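**Week 3 -- Reading a release announcement**

Bring the Atura press release for *Kivberg*. We'll go through it line by line, and I'd like you to come in doubting it.

- "Acclaimed" by whom? The release names no critic and no paper. It played one festival, in a room with 640 seats. How many were filled is left out.
- "Limited run of 3,000 discs." Limited compared to what? The studio's last thriller sold 950 copies.
- "Over an hour of bonus features." Add up the times on the back cover. A trailer is on the list -- I don't count trailers, and you shouldn't either.
- The director, Gerasimos Kyriakidis, is quoted twice. Both quotes could be about any film ever made.

Terms to know: street date, window, day-and-date, catalog title.

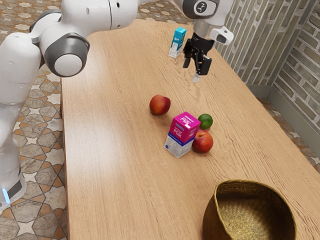
*Fig. 2. Robot arm and table, computer rendering.*

For next week: find a home video announcement from last April and cross out every claim you can't check. Write one page on what's left. If nothing is left, say so, and tell me who you think it was written for. Reviews copied from the box will be handed back.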